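Sidedden Rower
12 Apr 2026

OK it's been a whole winter with the rowing machine and I have THOUGHTS. Thread for anyone who's been eyeing one and wondering if it ends up as a coat rack.

Background: I bought a used Pruso Dalen in November from a couple over in Skilthorpe who were moving to a smaller place. Paid 310 dollars. It's the magnetic kind with a flywheel up front and a folding rail, and it came with one missing foot strap, which I replaced with a strap from an old backpack. Still going strong!

I had never rowed in my life. Not on water, not at a gym. My cardio before this was walking fast when I was late.

First session: I made it four minutes. Four! I was pulling with my arms like I was starting a lawn mower, and my forearms were so cooked I had trouble with a jar of pickles that night.

So the biggest thing, if you only read one post in this thread: it's a leg machine. Push with your legs first, then lean back a little, then bring the handle in. On the way back do it in reverse, arms, body, legs. I say it under my breath every single time, still, like a weirdo.

Second biggest thing: slow down on the way forward. I used to fly up the rail and slam into my own knees. Now I count one on the push and two on the return and everything feels smoother, plus my breathing finally matches up with something.

Stroke rate! I thought faster was better. The Dalen's little screen shows strokes per minute and I was up in the thirties, gasping, going nowhere. These days I do my easy rows at 19 and cover more distance in the same time. It felt way too slow for about a week and then it clicked and I LOVED it.

My resistance setting is four out of eight, by the way. I started at eight because of course I did. My lower back asked me to stop.
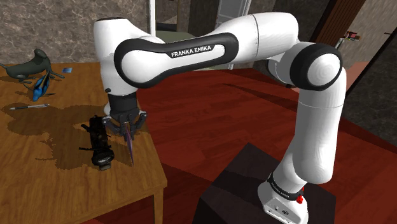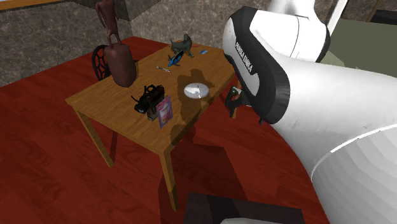 Two renders: robot arm and wooden table.

Right, the seat. The stock seat is fine for ten minutes and gets rude after that. I tried a folded towel (slid everywhere), a bike seat cover (wrong shape, looked ridiculous), and finally a gel pad with ties on the corners. Gel pad wins by a mile. Half an hour is comfy now.

Noise, because three of you asked when I first posted about it: magnetic is pretty quiet. There's a whoosh and a soft rolling sound from the seat. I row at six in the morning and the people downstairs say they've never heard it. I do have a thick rubber mat under it and I'd put that in your budget from day one.

Maintenance is so easy I almost feel guilty. Wipe the rail with a damp cloth after every few rows, check the bolts on the footplates once a month, done. If the seat starts to feel bumpy, it's usually fluff on the rollers. Mine had a whole ecosystem in there when I got it, and a lot of it was dog.

What I do in a normal week: two long easy rows, one session of short hard bits with rest in between, and one where I put on a show and just paddle along until the episode ends. The last one is my favorite and I will defend it as real exercise.

The hard session, since it's the fun one: one minute hard, one minute easy, eight times through. Five minutes gentle at each end. It's over before you can get properly mad about it.

Numbers, for the nerds (hi, I'm one of you now). My first timed 1000 meters was a mess, I went out like a rocket and had to stop and breathe with my head between my knees. Last week I did the same distance without stopping, at an even pace the whole way, and then I did a lap of the living room with my arms up.

Total so far is 197 sessions if you count the tiny ones. I do count the tiny ones! Some days I sit down for five minutes before dinner and that goes in the notebook too.

Stuff I don't love: the screen has no backlight, so I prop a lamp next to it. The handle is skinny and gave me blisters until I loosened my grip (hook your fingers over it, don't squeeze). And the folding bit takes some muscle, so I mostly leave it down and step over it.

If you're buying used, ask to sit on it and do twenty strokes. Pull hard, pull soft, listen for clunks. Look at the strap where it goes into the housing and see if the edges are frayed. And check that the rail is long enough for your legs, I'm tall and it's only just long enough for me.

Next up: there's a rowing club on the lake at Sidedden that does a beginner day on the water in summer, and I've put my name down. I've been told it's nothing like the machine and that I'll probably get wet. Can't wait!!

Happy to answer questions about the Dalen or gel pads. Mostly gel pads.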